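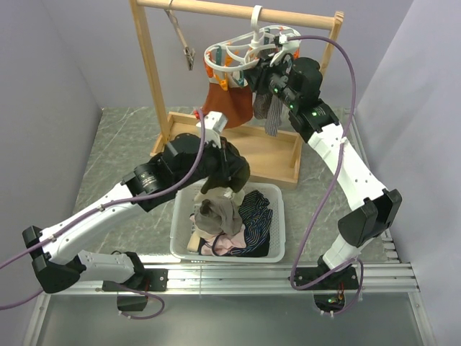
**Meenakshi Saxena**

I am after advice on pegging and spacing for small items dried indoors. The arrangement is a tabletop one: a light wooden rack with a bar across the top, a shallow wooden tray as the base, and a round white plastic hanger with orange pegs around the rim. A perforated basket stands in front and holds whatever has yet to go up.

Socks are no trouble. I hang them singly, next to whatever else is on the hanger, and they are dry by the following morning. The difficulty is a rust-orange piece in soft, lightly brushed cloth with a pale lining. The outside dries at the usual rate, but the lining stays damp along the folds for another day, and by then the cuff has a smell. I have been tucking the top edge under the pegs and letting the rest drape over the tray.

What I would like to know:

- Should a lined item be dried inside out for the whole period, or turned halfway?
- Is it better on the round hanger, or on a single clip from the bar? I have a wire hook with a small clamp which mostly goes unused.
- Does the tray matter? It has raised sides and sits directly underneath, and I wonder whether it holds the damp air in.

The room is 50 per cent humidity on a good day and has one window, which faces a wall. There is no outside line. The rack came from a shop called Surville and the instructions cover assembly only.

---

**Halfdan Stougaard**

Inside out first, then turn it. The lining and the outer cloth dry at different speeds and the air between them does not move unless you open the item up. With brushed cloth I turn when the lining feels cool but no longer clammy to the back of the hand. If you turn it too early you have to turn it back again.

On the second point, the round hanger is adequate, but the way the pegs are used matters more than the hanger. An upper edge tucked under several pegs in a row is closed along its full length. Peg one layer only, at two places well apart, so that the opening stays open. The lining then hangs clear of the outer cloth for most of its depth. Place something light opposite so that the hanger stays level, otherwise everything slides towards the low side and the items touch.

A single clip from the bar is the wrong choice for this. It gathers the cloth to a point, and the gathered part is always the last to dry. Keep the clip for a flannel or a glove.

Cuffs should be unrolled before anything goes up. I do this at the basket, holding the item by one end and letting it fall open.
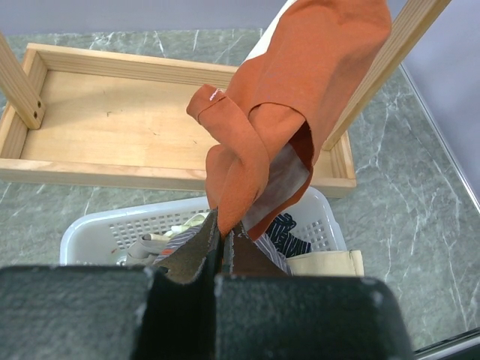
*Rolled cuff on the left, pale lining showing below it. Unroll the band before pegging.*

A cuff that loops over like that is at least two layers of brushed cloth with the damp side facing inwards. Flatten it, pull it straight along the seam, and check that the small stitched tag is not folded under. If the lower end has twisted, untwist it too, as a twisted end dries from the outside and stays wet at the core.

---

**Nabila Ezzat**

Just use a hairdryer on the cuff for 5 minutes. Works for me.

---

**Poul Ladefoged**

Agree with Halfdan on the pegs. I would not use a hairdryer on a brushed finish until you have read the care label, and a few minutes of surface heat does little for a lining in any case.

Nobody has answered the tray part. With raised sides and a flat floor it will catch drips, and any water left standing in it evaporates straight back up into the washing. Wipe it out an hour after hanging and again before bed. Wood also marks if it is left wet. I put an old towel in mine and take the towel away once the dripping has stopped. You can leave the tray where it is after that.

An extra spin before hanging will save more time than any of the above. Take the lined item out on its own, spin it a second time and shake it hard. A small fan on the low setting, aimed across the hanger and below the level of the pegs, should deal with the rest. Mine is a Hviid and is on the loud side, so it runs in August and whenever we are out.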